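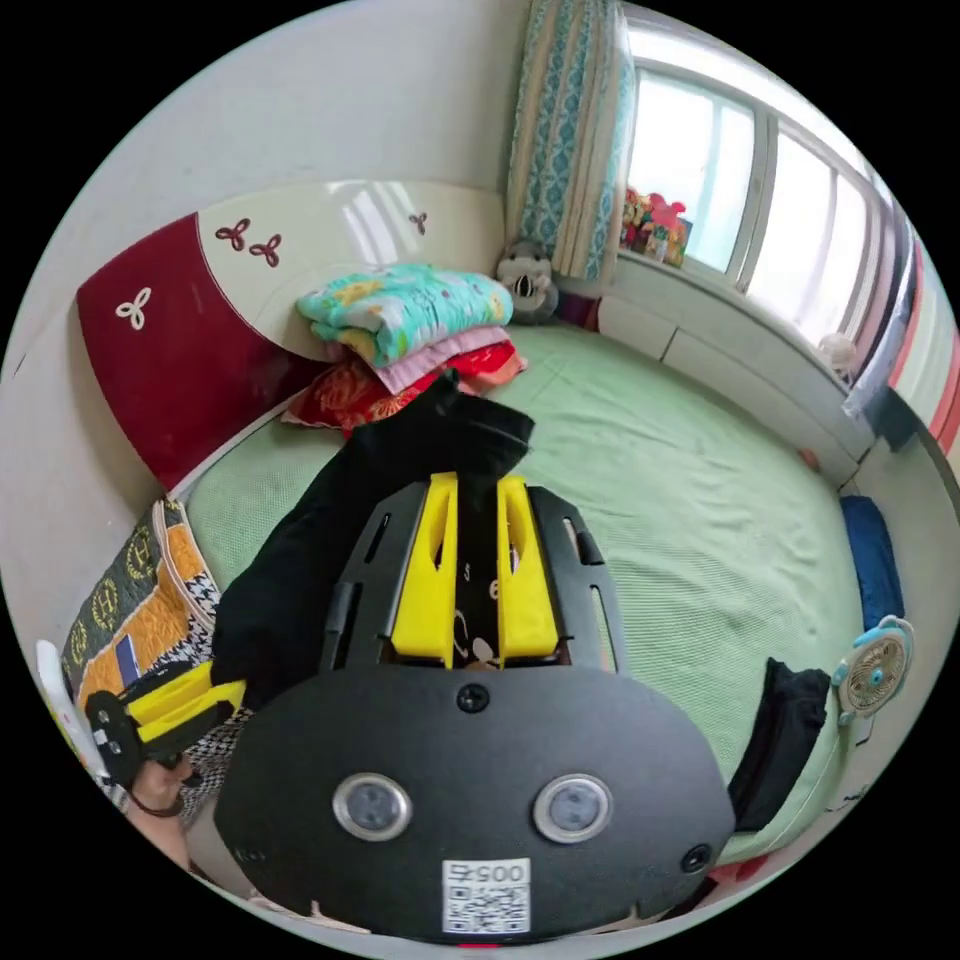 집안일 로봇, 어디까지 왔나: 빨래 개기 편

지난 호에서 식기세척기 비우기를 다룬 뒤로 빨래는 언제 다루느냐는 문의가 여러 통 들어왔다. 이번 호에서는 빨래 개기, 그중에서도 침대 위에서 옷을 펴고 접는 일을 살펴본다. 결론부터 적으면 정해진 조건에서는 된다. 일반 가정의 침실에서 사람 손을 빌리지 않고 한 바구니를 끝까지 처리하는 기계는 아직 보지 못했다.

옷감은 로봇에게 까다로운 물건이다. 컵이나 상자는 집어 올려도 모양이 그대로지만 천은 잡는 순간 모양이 바뀐다. 소매가 몸통 밑으로 말려 들어가기도 하고, 두 겹을 잡아야 하는데 한 겹만 잡히기도 한다. 검은 옷은 더 어렵다. 접힌 선과 그림자가 잘 구분되지 않아 카메라로는 어디가 깃이고 어디가 밑단인지 알아내기 힘들다. 무늬 있는 이불 위에 올려놓으면 이번에는 배경이 문제가 된다.

그래서 최근에는 로봇을 먼저 들여놓지 않고 사람이 손에 드는 그리퍼로 작업을 하면서 그 움직임을 기록하는 방법이 많이 쓰인다. 손가락 두 개짜리 집게로 옷을 잡고, 들고, 접는 과정을 그대로 남겨 두었다가 나중에 로봇 팔의 학습에 쓴다. 작업 장소도 연구실 탁자에서 실제 침실로 옮겨 가는 추세다. 베개와 담요가 쌓여 있고 창으로 햇빛이 들어오는 방에서 모은 기록이라야 비슷한 방에서 쓸모가 있다는 판단이다.

의류 작업용 소프트웨어를 만드는 드리세테오(Driseteo)는 이런 기록 2000건을 모아 시험용 모델을 만들었다. 그러나 그 가운데 학습에 쓴 것은 1484건이다. 나머지는 옷이 집게에서 빠졌거나, 작업자의 팔이 옷을 가렸거나, 접다가 중간에 그만둔 기록이어서 제외했다. 자료 정리를 맡은 아이타나 사발라(Aitana Zabala)는 실패한 기록도 따로 보관하고 있다고 했다. 옷을 놓친 다음 다시 잡는 동작을 가르칠 때 필요하다는 것이다.

본지는 5월에 이 회사의 시험을 참관했다. 양팔 로봇이 침대 높이의 받침대 앞에 서서 반팔 티셔츠를 개는 시험이었다. 미리 펴 놓은 티셔츠는 90초 만에 접었다. 모서리가 조금 어긋났지만 서랍에 넣기에는 문제가 없었다. 같은 티셔츠를 뭉쳐서 올려놓자 사정이 달라졌다. 로봇은 옷을 들었다 놓기를 되풀이하며 어깨선을 찾았고, 두 번째 시도에서는 뒤집힌 채로 접었다. 양말 짝 맞추기와 단추 달린 셔츠는 시험 항목에 없었다.

현장에 함께 있던 후샹 모하마디(Houshang Mohammadi)는 세탁 공장에서 오래 일한 사람이다. 그는 공장에서 쓰는 수건 접는 기계와 비교하면 속도는 말할 것이 못 된다고 했다. 다만 그런 기계는 크기가 같은 수건만 받고, 사람이 한 장씩 펴서 넣어 주어야 한다. "펴는 일이 제일 오래 걸립니다. 접는 건 그다음이에요." 그의 말대로라면 지금 로봇이 잘하는 부분은 원래 시간이 덜 드는 쪽이다.

집에서 쓰려면 해결해야 할 문제가 더 있다. 침대는 작업대로서 좋은 편이 아니다. 표면이 푹신해서 집게로 누르면 꺼지고, 깔아 놓은 시트까지 같이 집히기 쉽다. 얇은 여름옷일수록 그렇다. 침대 폭도 걸림돌이다. 고정된 팔은 건너편 옷까지 닿지 않으니 바퀴로 움직여야 하는데, 침대와 벽 사이가 좁은 방에서는 로봇이 들어갈 자리가 없다. 안전 문제도 남는다. 아이나 반려동물이 침대 위로 올라오는 상황까지 시험한 자료는 이번 취재에서 확인하지 못했다.

가격은 아직 이야기할 단계가 아니다. 드리세테오는 가정용 판매 계획을 묻는 질문에 답하지 않았고, 당분간은 숙박업소 린넨실을 대상으로 시험을 이어 간다고만 밝혔다. 수건과 베갯잇은 종류가 적고 크기가 일정하므로 순서로는 무난해 보인다.

집에서 당장 도움이 될 만한 것을 찾는 독자라면 접이판 같은 단순한 도구가 여전히 현실적이다. 편집부의 콘수엘로 파스토르(Consuelo Pastor)가 집에서 플라스틱 접이판을 써 보았는데, 티셔츠는 손으로 갤 때보다 모양이 고르게 나왔고 바지는 별 차이가 없었다고 한다.

다음 호에서는 욕실 청소를 다룬다. 세면대와 변기를 닦는 로봇 팔을 시험 중인 프리에토(Prieto)의 작업장을 음발리 피서르(Mbali Visser)가 다녀올 예정이다. 로봇이나 자동화 기기를 집이나 매장에서 써 본 독자의 경험담도 계속 받는다. 기기 이름과 사용 기간, 잘된 일과 안 된 일을 적어 이 뉴스레터에 회신하면 된다.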